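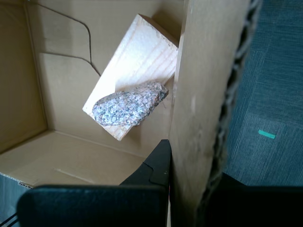

[samplekits] Re: Granite and block in one compartment

From: Tapio Keskinen
Date: January 29, 2020

Venla Lehtinen wrote:
> The Astport kits go out with the granite piece and the wood block
> together in the left compartment. Leena wants to know if we can keep
> the current carton or if we need to order the deeper one from Fekon.
> Gross weight on my scale is 1,788 g. Can the block lie on the slope
> with the stone on top of it, or should the stone go under?

Keep the carton. The weight is fine, as the Nivisden rate goes to 2,000 g and the extra padding will not use up the margin. The deeper box would put us in the next size class for no benefit.

On the order of packing: stone under, block over it, with the stone between the block and the upright flap. With the stone on top of the block, the only things holding it are the slope and whatever it touches at the right. A rough stone on a bare softwood face will also mark the wood when the carton is turned over. With the stone under the block, put a folded sheet of kraft paper between the two. 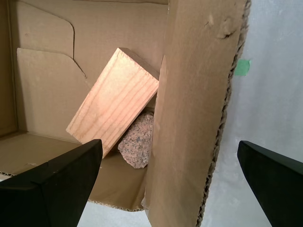

The upright flap is the weak part either way. It is single-wall board and it takes the side load from the stone. Check the edge before you pack. If the fluting is torn open, tape the full length of the edge or use a new insert. A short piece of tape over the worst spot peels off.

The folded insert at the back stays in. Hirvonen cuts it with a rounded corner and it is easy to put in backwards. The rounded corner goes up and to the left.

The block is 600 g, so do not leave it leaning with a gap below. Fill the gap with crumpled paper until the block stops moving when you tilt the carton by hand. Same for all 18 kits.

Sigrun asked off list where to do the repacking. The white-topped table is the right height and the cartons can stay on the floor until you get to them.

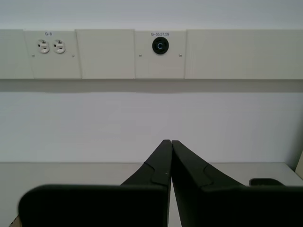

Packing table, wall side.

Tien-fu has the tape and the spare inserts. Send me the gross weight again after padding and I will fill in the labels.

Tapio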